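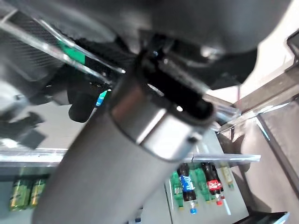
# Working out your fleet's fuel emissions for the year

8/29/21

This method suits a small trucking or delivery business that buys its own diesel. You need your fuel card statements, a spreadsheet and an afternoon. I used it at Grutcombe, where we run 12 trucks, and the first year took almost 10 hours, mostly spent looking for receipts.

## 1. Set the period

Pick a twelve-month period and stick to it. Ours starts in September to match the fuel contract.

## 2. Enter the litres

Make one row per fill: date, truck number, litres, odometer. Leave dollars out. Fills paid for in cash go in the same sheet with a "C" beside them. 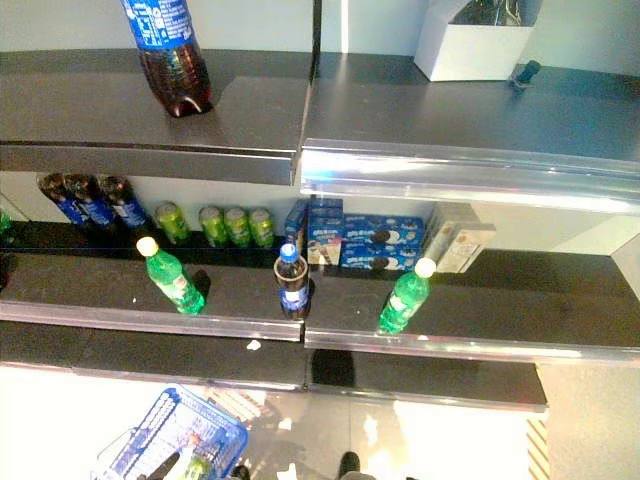

Hưng Quan

## 3. Take out what isn't road fuel

Fuel for generators, reefer units and yard equipment goes on a second tab. It still counts toward your total, but it will throw off the per-truck figures if you leave it mixed in.

## 4. Apply the factor

Multiply litres by the diesel emission factor your government publishes for the year in question. Write the factor and its year in a cell at the top of the sheet. The result is usually in kilograms, so divide by a thousand for tonnes. Biodiesel blends have their own factor.

## 5. Check each truck

Divide litres by kilometres and multiply by 100. Compare each truck with its own figure from last year. If one looks wrong, check for a mistyped odometer reading first. One of ours was out by 900 km for that reason.

## 6. Save a copy

Export the sheet as a PDF and keep it with the statements. Customers who ask for the number will sometimes ask how you got it. If you use Rerano or a similar fleet program, save its report too, and note any difference between the two totals.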